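The recount threshold should be wider, and it should be automatic

The Derholm seat was decided by 879 votes, and we still do not know whether that is the right number. It probably is. I have no particular reason to think the wrong candidate was declared, and I voted for the one who lost, so I would be pleased to have such a reason. But the law as it stands gave the losing side six hours to ask for a recount and told them they would have to pay for it, and they decided the money was better spent elsewhere. So the first count stands, and it will stand for the next four years.

I think that is a poor way to settle a close election. The margin that triggers an automatic recount ought to be raised, the state ought to pay for it, and the decision ought to be taken out of the hands of the candidates altogether.

At present a recount happens by right only when the gap is 40 votes or fewer. That figure is the same whether the district has a few thousand voters or a hundred thousand. In a small rural district, 40 votes is a real slice of the turnout. In a place like Derholm, where two of the larger towns were folded into the seat at the last boundary review, it is next to nothing. A fixed number made sense when the districts were nearly the same size. They are not now, and nobody drawing the new boundaries seems to have gone back to look at it.

A percentage would be fairer. I would set it at half of one per cent of the votes cast, though I would not fall out with anyone who wanted a little less. Other places manage with a percentage perfectly well. It scales with the turnout and it does not need to be revised each time a line on the map moves.

The usual objection is cost. Counting staff have to be kept on or called back, halls have to be hired for another day, and the result is delayed. All true. But close results are uncommon, and the cost of recounting one district is small next to what is spent on holding the election in the first place. We print the ballots, post the cards, open the polling places from early morning and pay people to sit in them until late at night. To do all that and then save money on the last step seems an odd place to economise.

The second objection is that recounts rarely change anything. This is also true, and I do not think it counts against them. Most of the time a second count finds a few ballots put in the wrong bundle and the same person wins. That is a useful thing to have found out. The supporters of the losing candidate have been given the same answer twice, and most of them will accept it. Some will not, but there are fewer of them than there would have been.

Compare what has happened in Derholm since. There has been no recount, so there has been talk instead. One local paper ran a piece on the late boxes from the Brekanon wards, which arrived after the others for the dull reason that Brekanon is furthest from the hall. Within a week people were repeating it as though the boxes had gone missing. They had not. They were signed out and signed in, and the sheets are there for anyone who asks. A second count would have put a stop to most of it, and in a better way than any statement from the returning officer could.

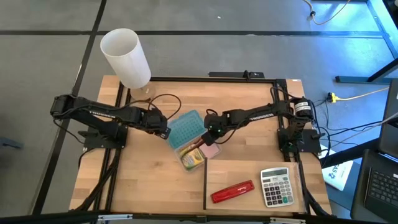

Then there is the question of who asks. Leaving it to the candidate puts a person who has been awake since the previous morning in a bad position. If they ask, they are called a sore loser. If they do not, their own supporters want to know why they gave up. They may also be short of money, as most of them are by polling day, and a party with deep pockets can ask where a small one or an independent cannot. The Drisum seat was recounted at the same election on a wider margin than people expected anyone to challenge, and it was recounted because the party there could afford it. I do not blame them for asking. I would have done the same. But two districts with similar results were treated differently, and the difference was a bank balance.

An automatic rule removes all of this. Nobody has to ask, so nobody can be accused of anything. The staff know before the night starts what margin will mean another day's work, and can plan for it. The candidates can go home and sleep.

I would add one more change, which is that the recount should be done by a different team from the first. Under the present rules the same people may count the same ballots at the same tables, and a tired person tends to repeat a mistake they have already made. Bringing in counters from a neighbouring district would not be difficult. They are trained to the same handbook.

There is a case for going further and checking a sample of ballots in every district whether the result is close or not. I have some sympathy with it, but it would need more staff and a longer argument, and I would sooner see the smaller reform passed than the larger one discussed for another parliament.

The electoral bill comes back in September. It deals mainly with postal votes and with what campaigns may spend online, and there is nothing in it on recounts. An amendment would take up half a page. Members on both sides have won and lost narrowly in recent years, so neither party can say the change is aimed at them. If your own member sits on a slim majority, it would be worth writing to them before the bill is back and asking how they intend to vote on it.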